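홈 | 강의 안내 | 강의 노트 | 수강 후기 | 오시는 길

분류: 집안일 기초 > 침실 > 옷 개기

옷 개기와 침실 정리, 수업 노트: 청바지 편

제샴(Jesham) 생활강좌
정리: 와풀라 카이자게(Wafula Kaijage)
2024년 2월 23일

지난 시간에 티셔츠랑 수건까지 했고, 숙제로 각자 집에서 제일 안 개지는 옷을 적어 오시라고 했잖아요. 걷어 보니 청바지가 압도적이었어요. 후드티가 그다음이고 "침대 시트 네 귀 고무줄"이라고 쓰신 분도 계셨는데, 고무줄 시트는 6월에 따로 하루를 잡아 놨으니까 조금만 참아 주세요. 그건 저도 연습을 좀 해야 합니다(진심이에요).

그래서 이번 노트는 통째로 청바지예요. 수업 중에 칠판에 쓴 것, 쓰다가 지운 것, 질문받고 제가 버벅거린 것까지 다 넣었어요. 읽다가 아는 얘기다 싶으면 건너뛰셔도 됩니다.

준비물

- 청바지 한 벌. 새것 말고 평소에 입는 걸로요. 새 청바지는 풀기가 남아 있어서 뭘 해도 각이 잡혀요. 연습이 안 돼요.
- 평평한 자리. 침대, 식탁, 바닥 다 괜찮아요.
- 20cm 자. 문구점에서 1,000원 주고 산 제 자를 돌려 쓰셔도 되는데, 끝이 살짝 휘었어요.
- 리넨이나 얇은 면바지를 같이 가져오시면 비교해 보기 좋아요.
- 교재는 보르나르(Wornar) 옷장 정리 책, 112쪽부터. 책 그림은 허리가 왼쪽인데 저는 허리를 오른쪽에 두고 가르칩니다. 헷갈리시면 책을 거꾸로 들고 보세요. 저도 그렇게 배웠어요.

1. 청바지는 왜 말을 안 들을까

제일 큰 건 무게예요. 티셔츠는 잘못 잡아도 손끝으로 톡톡 치면 제자리로 가는데 데님은 한번 미끄러지면 자기 무게로 쭉 끌려 내려갑니다. 침대 끝에 걸쳐 두면 특히 그래요. 허리 쪽에 단추며 리벳이며 주머니 안감이 다 모여 있고 다리 쪽은 그냥 긴 천이니까, 같은 바지인데도 양 끝이 전혀 다르게 움직이죠.

두 번째는 솔기예요. 바깥 솔기와 안쪽 솔기를 만져 보면 두께가 달라요. 안쪽은 두 줄로 박은 쌈솔이 많아서 딱딱하고, 바깥쪽은 좀 얌전한 편이에요. 수업 때 눈 감고 만져서 맞혀 보시라고 했더니 다들 금방 맞히시더라고요! 이 감각 하나만 있어도 절반은 됩니다. 어두운 방에서 빨래 개는 날이 생각보다 많아요.

세 번째는 밑위 쪽 삼각형. 반으로 접으면 엉덩이 쪽 천이 뾰족하게 튀어나오는 그 부분이요. 이걸 그대로 두고 접으면 서랍 안에서 계속 한쪽이 불룩해요. 저는 이 삼각형을 "귀"라고 부릅니다. 수업에서 제가 "귀 넣으세요!" 하면 이걸 안으로 접으라는 소리예요. 처음 오신 분이 모자를 눌러쓰시길래 그날부터 노트에 꼭 적어 둡니다.

2. 잡는 자리

접는 순서보다 먼저 연습할 게 잡는 자리예요. 솔직히 저는 이 단원을 제일 좋아해요.

바지를 들어 올릴 때 보통 허리를 잡으시죠? 허리를 잡으면 다리 두 개가 제멋대로 돌아가요. 빨래 바구니에서 꺼낼 때는 괜찮은데 펼쳐 놓을 때는 불편합니다. 저는 한 손은 허리 쪽 솔기, 다른 한 손은 같은 쪽 밑단을 잡아요. 두 손 사이에 바깥 솔기가 팽팽하게 한 줄로 서면 잘 잡은 거예요. 그 상태로 살살 내려놓으면 다리 두 개가 알아서 겹쳐집니다. 안 겹쳐지면 다시 드세요. 손바닥으로 밀어서 맞추려고 하면 안쪽 천이 꼭 따로 놀아요.

밑단은 넓게 쥐지 말고 가장자리만 집어 보세요. 엄지랑 검지로 집게처럼요. 한 움큼 쥐면 놓는 순간 그 자리에 주름이 뭉쳐 있어요. 데님은 두꺼우니까 살짝만 집어도 잘 안 빠집니다. 오래 입은 바지는 밑단 색이 좀 빠져 있어서 끝이 어디인지 눈으로 찾기도 쉬워요.

둘이서 하실 때는 역할을 먼저 정하고 시작하세요. 한 사람이 허리, 한 사람이 밑단. 그리고 내려놓을 때는 허리 쪽이 먼저! "자, 놓을게요" 하고 말을 해 주시고요. 별것 아닌 것 같은데 말없이 놓으면 바지가 한쪽으로 휙 돌아가서 처음부터 다시 해야 해요. 저희 집에서는 이것 때문에 다툰 적도 있어요.

3. 기본 접기 (서랍용)

칠판에 썼던 순서 그대로예요.

1) 단추랑 지퍼를 잠근다. 주머니 안감이 밖으로 나와 있으면 밀어 넣는다.
2) 앞면이 위로 오게 펼친다. 허리는 오른쪽, 밑단은 왼쪽.
3) 세로로 반을 접어 다리를 겹친다. 뒷주머니가 바깥으로 나오게.
4) 귀를 안으로 접어 넣는다.
5) 밑단을 잡고 허리선 바로 아래까지 가져온다. 허리선에 딱 맞추지 말고 손가락 두 마디쯤 남긴다.
6) 반으로 접거나 삼등분한다. 서랍 깊이를 보고 정하면 된다.
7) 접힌 쪽이 위로 오게 세운다.

5번에서 왜 딱 안 맞추냐고 물어보신 분이 계셨어요. 허리는 벨트 고리 때문에 이미 두꺼운데 거기에 밑단까지 얹으면 한쪽만 툭 올라오거든요. 칠판에 옆모습을 그려 드렸는데 제 그림이 샌드위치처럼 나와서 다들 배고파하셨죠. 점심 직전 수업이라 더 그랬던 것 같아요.

6번은 자로 재 보세요. 다 접은 높이가 서랍 안쪽 높이보다 조금 낮으면 됩니다. 리무베르크(Limberg) 서랍장을 쓰시는 분은 맨 아래 칸이 깊어서 반만 접어도 들어가요. 얕은 칸이면 삼등분이 편하고요.

세웠을 때 쓰러진다? 너무 헐겁게 접은 거예요. 접을 때마다 손날로 한 번씩 쓸어 주세요. 공기가 빠지면서 훨씬 단단해져요. 세게 누를 필요는 없고요, 식탁보 펴듯이 쓱.

4. 통이 넓은 바지, 스키니, 찢어진 바지

통이 넓은 바지는 밑단이 허리보다 넓은 경우가 있잖아요. 이때는 3번 다음에 밑단 쪽 모서리를 안으로 한 번 꺾어서 폭을 허리에 맞춰 주세요. 꺾은 선이 무릎까지 가도 괜찮아요. 어차피 입으면 펴집니다.

스키니는 스판이 들어가서 접어도 스르르 풀려요. 저는 그냥 말아요. 밑단부터 김밥처럼 말아서 허리까지 올라간 다음 허리 밑으로 끝을 살짝 끼웁니다. 여행 가방 쌀 때도 이렇게 하면 좋아요.

찢어진 바지는 구멍 난 자리가 접히는 선에 오지 않게 한두 칸 옮겨 접으세요. 실이 자꾸 걸려서 구멍이 커져요. 저는 이걸 몰라서 무릎 구멍이 종아리까지 내려간 바지가 하나 있어요. 지금은 반바지가 됐습니다.

5. 침대 위에서 접을 때

방이 좁으면 접을 데가 침대밖에 없죠. 저도 원룸에 살 때는 빨래가 전부 침대로 갔어요. 침대에서 할 때 챙길 것만 적어 볼게요.

이불부터 걷거나 평평하게 펴 주세요. 푹신한 데서는 3번에서 줄이 안 맞아요. 걷은 이불은 머리맡으로 밀어 놓고, 발치 쪽을 작업대로 쓰시면 돼요.

바지는 침대 길이 방향으로 놓는 게 제일 좋아요. 가로로 놓으면 다리가 옆으로 떨어지고, 떨어진 다리가 나머지를 야금야금 끌고 갑니다. 벌써 떨어졌으면 밑단 가장자리를 집어서 위로 올리고, 그다음에 솔기를 맞추세요. 순서가 바뀌면 맞춰 놓은 솔기가 도로 틀어져요.

발밑도 한번 보시고요. 침대 옆에 서서 바지를 들고 왔다 갔다 하다 보면 바닥에 있는 충전선이나 멀티탭 줄을 밟기 쉬워요. 저는 접기 전에 줄부터 벽 쪽으로 밀어 둡니다.

작은 침실의 모습이고, 앞의 두 장에는 파란 데님이 보여요. 첫 번째 사진은 바지 한쪽 다리가 침대 옆으로 내려온 상태고, 두 번째 사진에서는 접힌 데님이 손잡이 위에 걸쳐져 있어요.

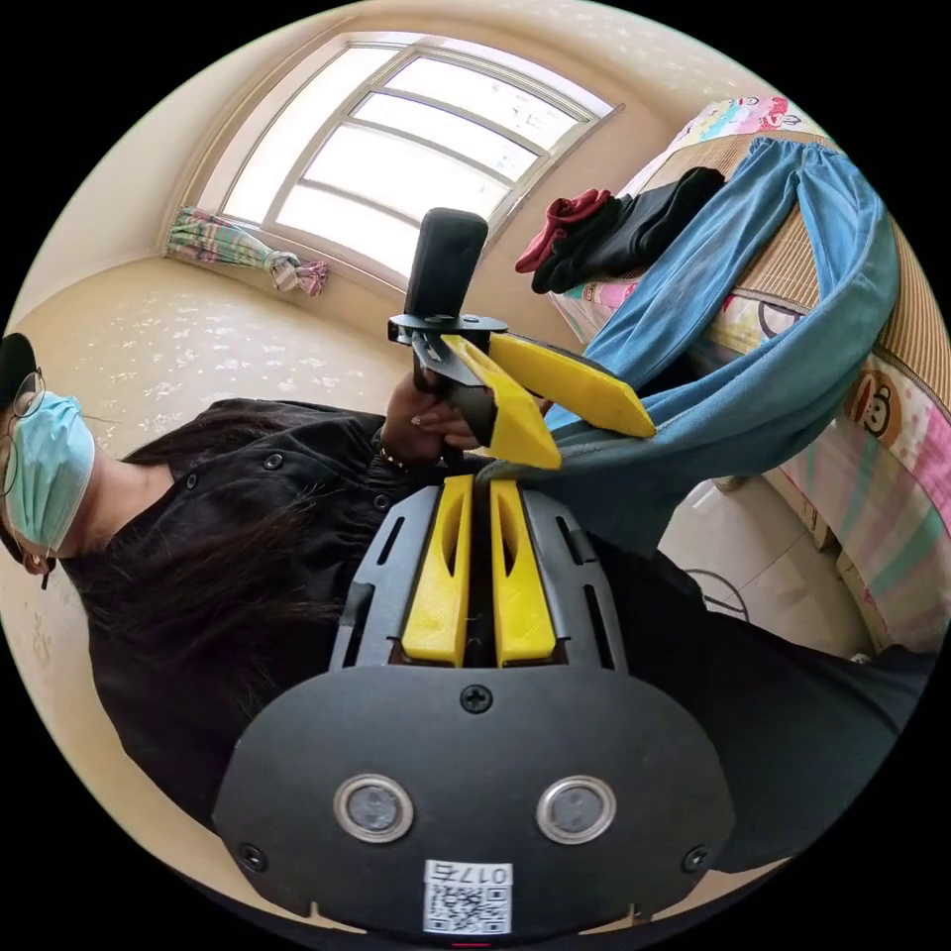
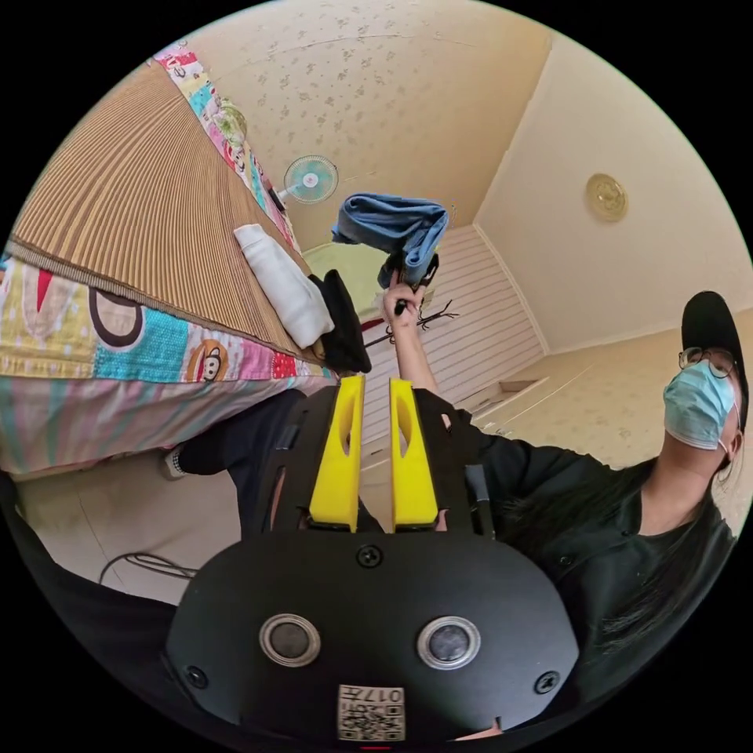
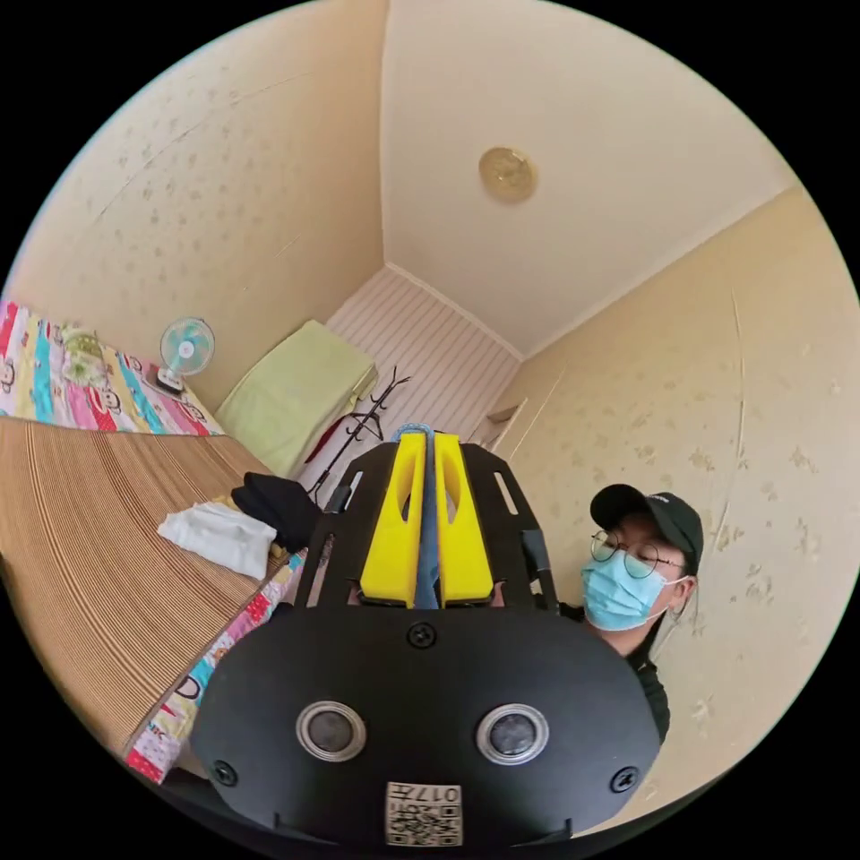

6. 질문받은 것들

청바지를 걸면 안 되냐는 질문이 제일 많았어요. 걸어도 됩니다! 옷장에 자리만 있으면요. 집게 옷걸이로 밑단을 집어서 거꾸로 걸면 허리 무게로 주름이 좀 펴져요. 대신 집게 자국이 남을 수 있으니까 안쪽에 얇은 천 조각을 대 주세요. 저는 안 입는 양말을 잘라서 씁니다.

한 번 입은 바지는 어디에 두냐는 질문. 이건 집집마다 의견이 갈려요. 깨끗한 옷이랑 섞기는 싫고 빨기는 아깝고. 저는 마주레크(Mazurek) 벽걸이 고리를 방문 뒤에 달아 놓고 거기 겁니다. 의자 등받이는 말리고 싶어요. 한 벌이 걸리면 금방 산이 돼요, 제 의자가 그랬거든요.

물 빠짐이 걱정된다는 분도 계셨어요. 진한 색 새 청바지를 흰 이불 위에서 접으면 색이 묻을 수 있어요. 뒤집어서 접거나 밑에 낡은 수건을 깔아 주세요. 밝은 파랑까지 색이 빠진 바지는 저는 그냥 합니다.

덜 마른 바지는 접지 마세요. 허리 안쪽이랑 주머니 안감을 꼭 만져 보시고요. 겉은 바삭한데 주머니 속이 축축한 날이 진짜 많아요. 특히 겨울에 방 안에서 말릴 때요.

다림질은요? 저는 청바지는 안 다려요. 다려 입으시는 분은 다림질이 끝나고 열이 다 식은 다음에 접으세요.

7. 다음 시간까지

집에 있는 청바지를 전부 꺼내서 한번 접어 보고, 서랍에 세워 넣은 다음 일주일 동안 그대로 써 보세요. 꺼낼 때 옆에 있는 바지가 같이 딸려 나오는지, 쓰러지는지, 어느 자리가 제일 먼저 흐트러지는지 메모해 오시면 다음 시간에 같이 볼게요. 사진을 찍어 오셔도 되고 그냥 말로 하셔도 돼요.

다음 시간은 후드티예요. 모자를 먼저 접느냐 나중에 접느냐로 의견이 좀 갈릴 텐데, 각자 평소 방식대로 한 벌 접어서 가방에 넣어 오세요. 풀지 말고 그대로요!

교실은 이번에 쓴 데 말고 19호실로 바뀝니다. 복도 끝에서 왼쪽이고, 긴 탁자가 있어서 바지 두 벌은 나란히 펼 수 있어요. 자는 제가 챙겨 갈게요.

댓글 | 목록으로 | 이전 노트: 티셔츠와 수건 | 다음 노트: 후드티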